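Foro Produm > Bricolaje y reformas > Suelos
Tema: ¿Suelo blanco en el salón? ¡Contadme!

marea_baja
¡Hola a todos! Estoy emocionadísima, por fin cambiamos el suelo del salón, que tiene 40 metros. Quiero microcemento blanco (la carta de Inlow me tiene loca) pero mi suegra dice que me voy a arrepentir en 2 semanas. ¿Alguien lo tiene?

tornillo76
Yo lo tengo desde septiembre y lo volvería a poner mañana mismo. ¡La luz que ganas! Con muebles de madera clara queda precioso, el blanco levanta hasta el tono miel más soso. Va por aquí:
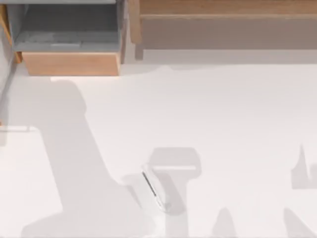
Pelusa_Gris
Bonito es, pero yo lo quité. Se ve cada pelo del perro y la junta con la terraza se me fisuró. Me costó casi 2000 euros la broma.

tornillo76
Lo de la fisura es cosa de la base, mujer. ¿Te pusieron malla?

Pelusa_Gris
Pues no me la pusieron, no. Aun así, para una casa con bicho sigo diciendo gris medio.

marea_baja
¡Nosotros tenemos dos gatos negros, jajaja! ¿Y un blanco roto? El Fukness mate me gusta muchísimo en la muestra.

kike_llana
El blanco roto perdona bastante más. A mí me presupuestaron 1266 euros solo la mano de obra en el pasillo y el cuarto de estar, así que pide varios precios. Y sella con poliuretano de dos componentes, el barniz al agua de Pillay a mí me amarilleó junto a la ventana.

tornillo76
En eso no coincido, el mío lleva barniz al agua y sigue igual de blanco. Eso sí, friego con jabón neutro y nada de lejía.

marea_baja
¡Qué ilusión me hace todo esto! El lunes viene el aplicador, le pregunto por la malla y os cuento.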